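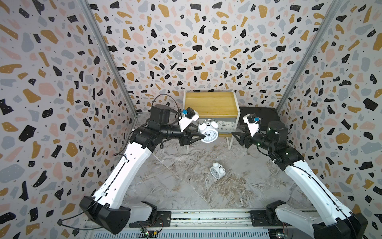 Meltcombe Support
Ticket: Invoices for one customer printing with a stranger's name on them
Product: Wendolico Billing (desktop)
Status: Closed, then Open, then Closed
Opened by: Teodor Matei
Assigned to: Rhydian James

Teodor Matei, 8:40 am
Good morning. We are a small wholesale business selling doorknobs, hinges and drawer pulls. One of our oldest customers is called Zariņš. Since the December update, our invoices have been addressed to "ZariÅ†Å¡". He has been very decent about it. He did ask whether we'd been bought by someone.

It looks fine on the customer screen. It looks fine in the print preview. It comes out of the printer looking like a cat crossed the keyboard. I've restarted the program, the computer and the printer, in that order and then in the other order, so please don't open with that.

Rhydian James, 9:25 am
Hi Teodor, thanks for the clear report, and for taking away my opening line. What you're seeing is an encoding mismatch. The name is stored in one format (UTF-8) and something between Wendolico and the paper is reading it as another, older one. Could you tell me:

- whether a PDF saved from the same invoice has the same problem
- which printer driver is in use
- whether any other customer is affected

Teodor Matei, 10:10 am
PDF is fine. Driver is whatever Grekden put on the disc. Yes, a disc. The printer is a Grekden label-and-form machine and it has outlived two office managers.

As for other customers, I've been through the list, all 153 of them. Zariņš is the only one with anything above or below a letter. There was a café once but they went out of business.

Rhydian James, 11:05 am
That helps. If the PDF is right, the data is right, and we can leave the database alone. Please try this:

1. Open Settings, then Output, then Forms.
2. Find "Send text to printer as". It probably says Raw.
3. Change it to Graphic.
4. Close Wendolico completely, including the small icon by the clock.
5. Reopen and print one invoice.

Graphic mode sends the page as a picture of itself, so the printer doesn't get to have opinions about the letters.

Teodor Matei, 11:50 am
It works. Zariņš is Zariņš. I have printed it twice for the pleasure of it. Please close the ticket.

Rhydian James, 11:55 am
Glad to hear it. Closing.

Teodor Matei, 2:15 pm
Please open the ticket.

The name is right but each invoice now takes nearly 4 minutes to print. The printer does one line, thinks about its life, and does another. We send out 60 of these at the end of the month. I did the sum and then wished I hadn't.

Rhydian James, 2:40 pm
Reopened. Sorry, I should have asked how it was connected. Is it by any chance on a serial cable?

Teodor Matei, 2:50 pm
It's on a gray cable with screws on both ends. I take it from your tone that this is a serial cable.

Rhydian James, 3:05 pm
It is. Pictures of pages are big and that cable is very thin, in the spiritual sense. Two choices.

Option A: if there's a square USB socket on the back of the printer, use that and stay on Graphic.

Option B: go back to Raw and set "Code page" on the same screen to Baltic (1257). The December update reset this box to Automatic, and Automatic guesses. Then set the printer's own code page to match, from its front panel: hold Feed while switching on, press Feed until the slip says 1257, and switch off again.

Teodor Matei, 3:30 pm
There is a square socket. It has a sticker over it reading DO NOT USE. None of us here remembers who wrote it or what they knew. I'll take Option B.

Teodor Matei, 4:20 pm
Report on Option B. I overshot 1257 the first time and had to go all the way round again, past a good many countries. Second time it took. Invoice printed in a few seconds, name correct, both little marks where his parents intended them. I then printed one for a customer with a perfectly plain name and that was fine too.

One question. We take on customer number 154 next month, and the owner is French. Will he survive the Baltic setting?

Rhydian James, 4:35 pm
Ordinary é is in there, so he's fine if that's all he has. è and ç are not, and would come out as different letters. If he has either, print his as a PDF through the office printer and leave the Grekden to what it knows.

I've logged the reset box as a fault against the update. Your setting may get wiped again by the next one, so write 1257 down somewhere.

Teodor Matei, 4:40 pm
I've put it on a sticker. You can close this.

Status changed to Closed by Rhydian James, 4:42 pm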